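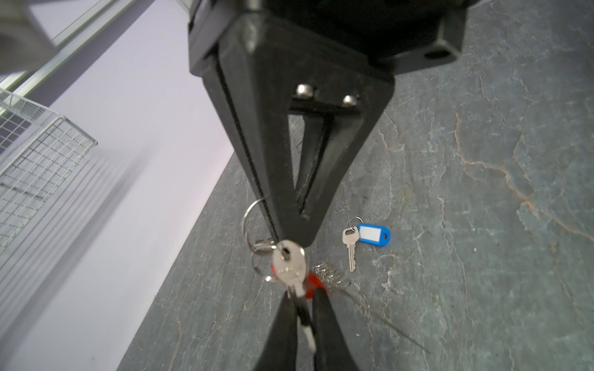

Gemechu Woldegiorgis remembers thinking the first arm would cost him his Wednesday shift, and he told the manager so in the canteen. He still works Wednesdays. What he does on them is different.

Darkenell looks after keys for landlords, housing offices and small hotels. Keys come in, get a tag, and go out again when a tenant or a tradesman needs them. We started in Lullivik with one counter and now have 16 staff there and at our second site in Bolulberg.

On a busy day 500 keys pass through. Picking them up, turning them over and sorting them by tag colour used to take most of the morning, and people went home with sore wrists. The arms now take a share of that. Split rings and tangled bunches are slow going for them, so those often come back to a person.

No jobs were cut when the arms came in. Two were rewritten — sorters became cell minders, on the higher pay grade, after training with our supplier, Nurmi. Some staff miss the chat round the sorting table, and we have kept one table for hand work partly at their request. Anyone may stop an arm at any time without asking.

Customers still deal with a person at the counter. Lost keys, odd locks and complaints are handled by hand, as before.

The Lullivik counter opens at 8 am.

Last updated: October

3 shares · 0 comments

We use cookies to keep this site working. Accept | Settings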